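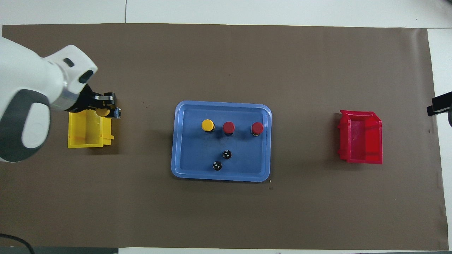 How much brown paper do you need to wrap a box?

Enough to go all the way round the box with a thumb's width of overlap, and enough at each end to cover a little more than half the box's height. Cut that and no more. Extra paper has to go somewhere, and it goes into the corners, where it forms a lump the size of a walnut.

Wrapping a parcel for the mail

Brown paper is cheap, strong and takes ink well, which is more than can be said for most of the tape sold to go with it. I buy mine by the roll from Prindlow. The 120 gram weight is the one to get. Anything thinner tears at the first sharp corner, and anything thicker folds like a church door.

Start with a box that closes flat. If the lid bulges, take something out or find a bigger box. Pushing down and hoping is a popular method, and the post office sees a lot of it.

Roll out the paper with the smooth side down. Set the box upside down in the middle, so the seam ends up on the bottom. Bring one long edge up and tape it to the box. Fold the other long edge under by the width of a ruler, pull it snug, and tape it down over the first. That folded edge is the only part anyone will ever compliment, so take your time.

Now the ends. Push the two sides in first, flat against the box, and run a fingernail down each crease. You'll have a flap at the top and a flap at the bottom, both shaped like a roof. Fold the top one down, then the bottom one up over it, and tape. Turn the box round and do it again, slightly worse.

Use paper tape, the kind you wet. It takes 3 strips for a shoebox: one along the seam and one at each end. String looks lovely and gets caught in sorting belts, so save it for parcels you hand over yourself.

Write the address on the largest face, in marker, before you stick on anything decorative. My old neighbor Gunther Heitmann once mailed a fruitcake to Skirkberg with the address on the bottom and a very handsome stamp on the top. It came back to him in July. He reports that it was still good.

If the paper splits at a corner, patch it with a square of the same paper and some glue. Leftover strips go back on the roll or under the next painting job. Mine are in a drawer that no longer closes.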